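Walking the Drisside line, end to end (finally!)

I have wanted to write about the old railroad path for ages and I kept putting it off until I had walked the whole thing. Well, now I have. All 26 miles, Purkcombe to Undia, in two days, with one night in the middle and a truly ridiculous amount of bread.

If you don't know it, the Drisside line was a freight branch that hauled stone down from the quarries. The rails came up long before I moved out this way and for years it was just a brambly strip behind people's yards. Then the county put gravel on it in stages, and this past April they opened the last piece, the stretch over the river, so you can walk it without the horrible detour along the truck road. I had done every section separately except that one. Walking them all in a row is a completely different thing and I'm a bit obsessed now.

I went with Natnael Mekonnen, who some of you will remember from the canal posts. He walks faster than me on flat ground and slower downhill and we have given up trying to fix it. We set off on 10th September, quite early, in that low yellow light you get when summer is packing up. The first part out of Purkcombe is the dull part, I'll admit, all fences and the backs of warehouses, but even there we had goldfinches on the thistles, and somebody has planted sunflowers along the whole length of the cinder block wall by the feed store. Whoever you are, thank you!

After the second road crossing it opens up. You're on an embankment, high enough to see over the hedges, and the grade is so gentle that you only notice you've been climbing when you turn around. I love that about old railroads. A train couldn't handle a steep hill, so all the hard work was done for you by people with shovels more than a century back. You just stroll along the top of it eating plums.

We stopped at the cutting for lunch. The rock there goes gray, then rust, then gray again, with ferns growing out of every crack, and it's a good deal cooler than the path on either side. Natnael had a flask of coffee. I had the first of the bread. There used to be a signal box on the north side and you can still find the footing if you kick through the leaves a little (we did, and then put the leaves back, more or less).

A word about what to carry, as I got several emails after the last post asking. I'm not a gear person. I have never weighed my socks. For two days on a flat path with a bed in the middle you want water, a rain jacket, dry socks, something for blisters, food you like, and a paper map, as my phone lost signal for the entire middle section. That will all go in an ordinary backpack. Mine has seen a lot of miles and looks it, and I have no plans to replace it while the zippers run.

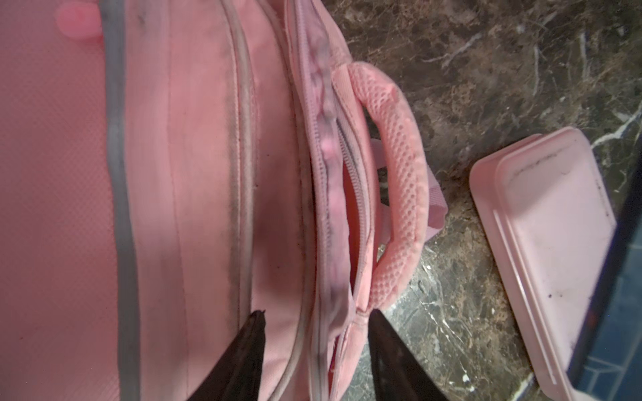 Pink was a brave choice for a muddy hobby.

The night in the middle was at Müzeyyen Karakaya's guesthouse, which she calls Karaca. It means roe deer, she told us, and there really are deer, two of them came right up to the orchard fence while we were sitting out back with our boots off. It has 7 rooms, the one we each got was small and spotless, and dinner was a lentil soup with so much lemon and dried mint in it that I asked for the recipe before I'd finished the bowl. She said there wasn't one. Then she wrote it on the back of a receipt anyway and I've made it twice since I got home. Mine isn't as good. I think I'm being timid with the butter.

Breakfast was olives, eggs, tomatoes, white cheese, honey, and more of the bread, and she made us take the rest of the loaf along. If you're planning on staying, call ahead in the fall. Bicyclists have found the place.

Day two is the pretty one. You get woods for the first few miles, mostly beech, then the new section, and I had built the new bridge up so much in my head that I was ready to be let down by it. I wasn't! They kept the old stone piers and laid a plain timber deck across, with a railing you can lean your elbows on, and it's 50 feet up with the river going brown and quick underneath. We stood there far too long. A heron went under us, under us, and I have never seen the top of a heron before. They're wider than you'd think.

From there it's a long curve down into Undia, past the old quarry sidings, and my left heel started complaining and I didn't care much. The path just ends, with no sign or anything, next to the post office parking lot. We got the number 22 bus back, which covers the same distance in under an hour and made me feel slightly foolish, then very pleased.

A few notes for anyone doing it:

The faucet at the Drisside halt works but you have to hold the lever down the whole time. Bring a friend or a rock.

Start from the Purkcombe end. You get the warehouses over with and the bridge comes when you need it.

The last bus leaves Undia earlier than the online timetable says. Trust the one taped up inside the shelter.

There's talk of carrying the path on past the quarries to meet the lake trail. I've written to the county to say yes please, and I'll post the address when I find where I put it. Next up is the lake trail itself, if I can talk Natnael into the hills.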